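Kokier - cellule virtuelle de préhension pour petites pièces
Fiche produit et programme de démonstration, site de Nisstead

Présentation

Kokier est un environnement de simulation destiné à la mise au point de tâches de prise et d'insertion avant passage sur cellule réelle. Il est édité par Grudis et livré avec un poste de calcul préinstallé ou sous forme de licence seule. La démonstration proposée lors des journées portes ouvertes de janvier, à Nisstead, utilise la configuration standard : un bras monté sur table, une pince à deux doigts, une pièce à saisir.

Vue de la caméra de poignet

Le flux embarqué est affiché en parallèle des vues fixes. Il sert à contrôler l'alignement latéral en phase d'approche et à vérifier que la pièce reste dans le champ. Le rendu est volontairement simple, ce qui permet de conserver une fréquence d'affichage stable sur une carte graphique de milieu de gamme.

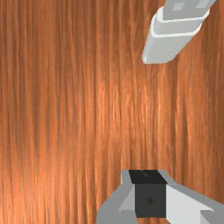
Pince ouverte au-dessus du plateau, pièce de type connecteur en haut à droite.

La géométrie des pièces est importée aux formats STEP ou STL. Une conversion en enveloppe convexe est effectuée à l'import; elle peut être désactivée pour les pièces à collerette ou à gorge. Les masses et coefficients de frottement sont saisis par pièce, dans un fichier texte.

Déroulement de la démonstration

La séance dure 90 minutes et se tient à 10 h. Elle est conduite par Jarmila Holub (intégration) et Magnus Lamont (commande). Le bras est d'abord piloté manuellement depuis le pupitre Tam, puis en mode automatique. 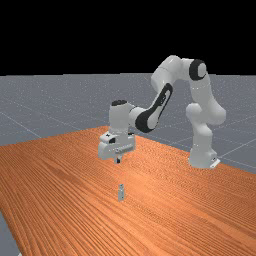

En mode manuel, la vitesse de l'outil est plafonnée à 200 mm/s. Les visiteurs qui le souhaitent prennent la main sur le pupitre après une courte explication des commandes. La remise à zéro de la scène se fait par une touche unique et replace la pièce debout sur le plateau, à une position tirée au hasard dans la zone de travail.

Le mode automatique enchaîne l'approche, la descente, la fermeture des doigts et le relevage. Chaque phase peut être interrompue et reprise. Un décalage latéral peut être introduit volontairement entre la pince et la pièce, afin d'observer la correction appliquée par le régulateur. 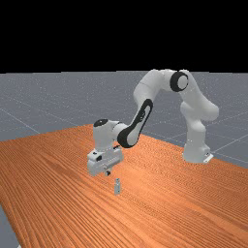 Les essais sont enregistrés par défaut : positions articulaires, efforts estimés, état de la pince, images de toutes les caméras. L'export se fait en CSV pour les signaux et en PNG pour les images. Les fichiers d'une séance sont remis aux participants sur demande, à formuler auprès de Meenakshi Vishwakarma avant la fin de la visite.

Caméras

Kokier accepte plusieurs caméras fixes en plus de la caméra de poignet. Position, focale et bruit de capteur sont réglables séparément. Une caméra frontale rapprochée est recommandée pour les pièces élancées - l'écart entre l'extrémité des doigts et le sommet de la pièce s'y apprécie mieux qu'en vue large. 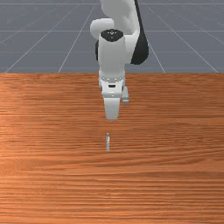
Le pas de calcul est fixé à 2 ms. Il peut être réduit pour l'étude des contacts, au prix d'une exécution plus lente que le temps réel. Le quadrillage du sol et la texture du plateau sont modifiables dans le fichier de scène, sans effet sur la dynamique.

Contenu de la licence

Moteur de simulation et visualiseur
Scène de démonstration (bras, table, pièces)
Pilote du pupitre Tam
Documentation en français et en anglais
Mises à jour pendant la durée du contrat

Le pupitre Tam est vendu séparément. Une manette USB courante peut le remplacer, sans retour d'effort.

Contacts

Questions techniques : Jitendra Gautam, Grudis
Inscriptions aux visites et devis : Mimoza Yordanov, site de Nisstead
Groupes limités à 10 personnes par séance, inscription préalable obligatoire.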